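Nurkthorpe Tenants Association
Minutes of the July meeting
Held Thursday, 7 p.m., ground floor meeting room

Present: Iveta Vaněk (chair), Hjørdis Söderlund (minutes), Şengül Dönmez, Ekkachai Meesuk, Fadi Sleiman, and 6 other residents
Apologies: received from two residents on the third floor

1. Minutes of the last meeting
Approved with one correction. Under laundry hours, "closed Sunday" should read "closed Sunday until noon." Hjørdis will fix the copy on the board.

2. Money
Opening balance was $767. No large bills this month. The deposit for the yard sale tables has come back and will show in the next statement. Şengül asked if the association should keep paying for printed notices. Left as it is for now.

3. Heating
Ekkachai met with Truvar, the company that services the boiler. They want to replace the circulation pump before the cold weather and have quoted $4000 to the landlord. The landlord has not said yes or no. Residents in the north stairwell reported cold radiators for most of last winter, and two of them kept a record of room temperatures, which Ekkachai passed on with the quote.
There was a long discussion about whether the association should offer to pay part of the cost. Fadi said no, heating is in the lease. Most people agreed. Iveta pointed out that a letter signed by tenants got the front door fixed last year - it took three months, but it got done.
Agreed: Iveta to write to the landlord asking for a decision on the pump by the end of next month. Ekkachai to collect signatures in both stairwells.

4. Bicycle room
There are 40 hooks and more bikes than hooks. Several bikes have flat tires and thick dust and have not been moved in a long time. Şengül proposed putting a paper tag on every bike. Owners take the tag off if they want to keep the bike there. Anything still tagged after a month goes to the storage cage, and after that to the repair shop on Tsegaye Street, which takes donations.
One resident was worried about people who are away for the summer. Agreed to start tagging after the holidays and to put a notice in every mailbox first. Children's bikes should go on the low hooks by the door so that the kids can reach them.

5. Recycling
The new cardboard container is being filled with unflattened boxes. Fadi has put up a second sign. Findia, who collect the cardboard, will not take bags left beside the container. If you see bags there, please tell Fadi and don't move them into the trash.

6. Meeting room
The carpet is to be cleaned before the fall. Hjørdis has asked for two prices and has one so far. Bookings still go on the sheet by the mailboxes, first name and apartment number, please. The key goes back in the lockbox the same evening - it went missing twice in June. Coffee can be brought in with a lid on.

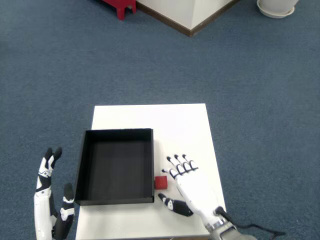 Small white table, black tray and red cube on the blue-gray carpet.
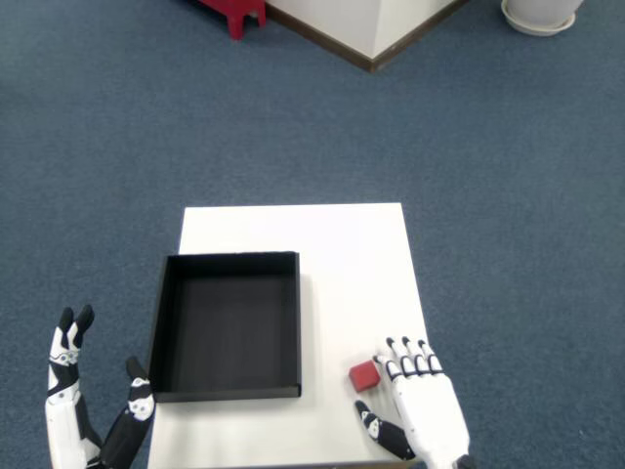
7. Any other business
The light on the back steps flickers. Ekkachai will report it with the boiler items.
Şengül asked for someone to water the planters while she is away for two weeks. Iveta will do the front and Fadi will do the yard.
A resident asked if the quiet hours apply to the courtyard. They do, from 10 p.m.
The question of a second washing machine was put off until there is news on the pump.

Next meeting: same room, same time, first Thursday after the holidays. Items for the agenda to Hjørdis, on paper or by email, a week before.

Meeting closed at 8:35 p.m.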